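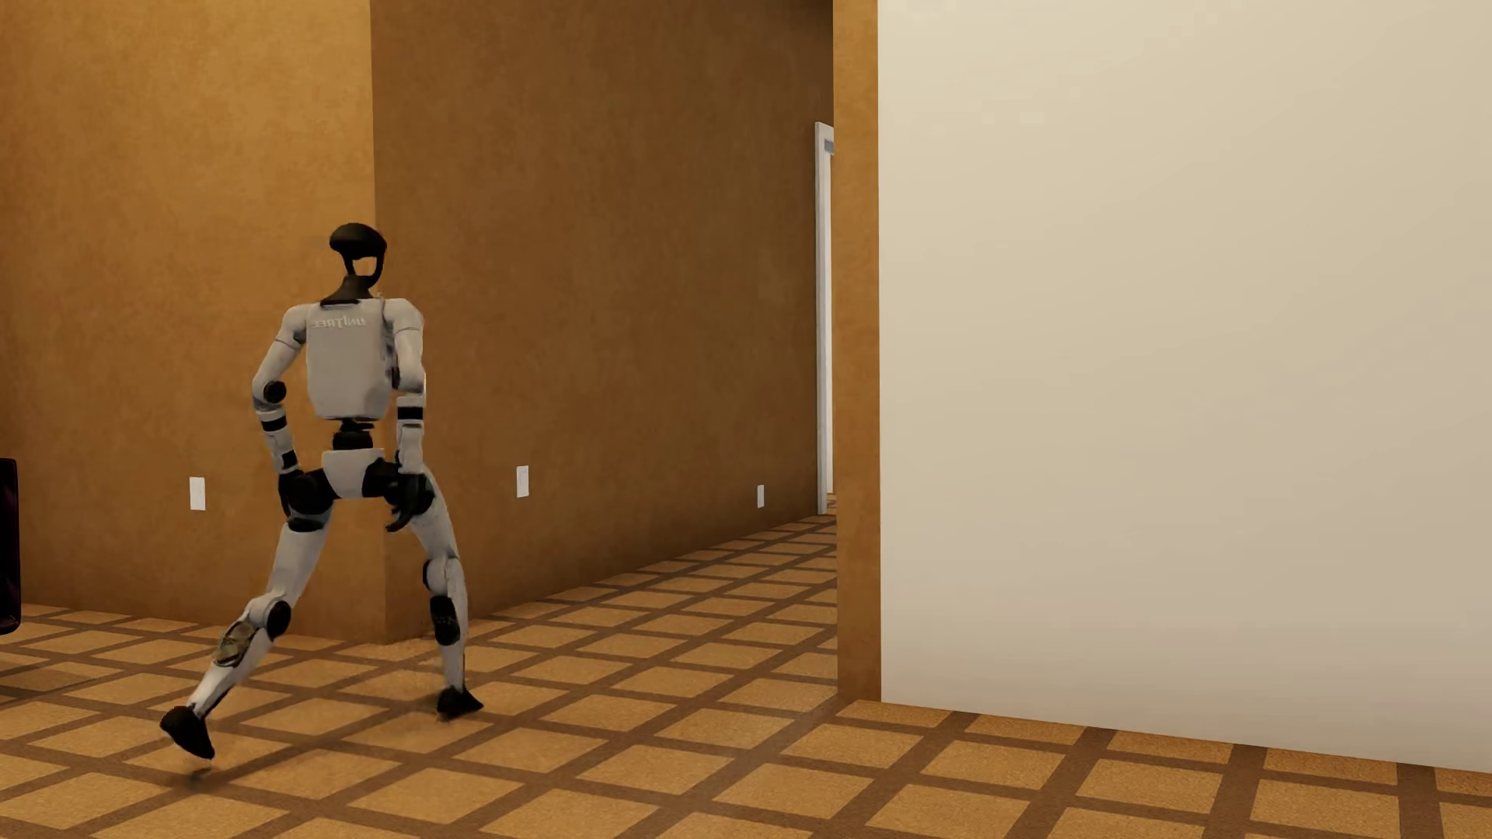
Computer rendering of an indoor corridor, with a humanoid robot walking, seen from behind.

A corridor is a long, narrow space inside a building that gives access to the rooms along it. The word came into English from French and Italian, and goes back to a Latin verb meaning "to run". In homes, a short corridor is more often called a hall or hallway.

Layout

Corridors are usually described by the rooms they serve. A single-loaded corridor has rooms on one side only, and often windows on the other. A double-loaded corridor has rooms on both sides and takes up less floor area per room, but gets little daylight except at its ends. Hotels, dormitories and office buildings mostly use the second type.

History

Many large European houses were once laid out as rows of connected rooms, so that a person had to pass through one room to reach the next. Separate passages became more common from the 17th century on, at first in great houses.

The former abbey at Resau shows both plans. Its oldest wing, first recorded in 1305, has rooms opening directly into one another. The later north wing, laid out by the builder Gebhard Reisinger, has a single-loaded corridor 169 feet long with 46 doors - two of them false, added to keep the spacing even. The corridor was split by a brick wall when the wing became a school, and was opened up again during repairs by the Ammann firm.

Safety and sound

Building codes commonly set a minimum width for corridors used as escape routes and limit the length of dead ends. Long corridors may be divided by fire doors. Hard floors and bare parallel walls carry footsteps and voices a long way, and carpet or ceiling panels are often used to reduce this.

See also
Enfilade
Foyer
Gallery
Skyway
Stairwell

Categories: Rooms | Architectural elements | Circulation in buildings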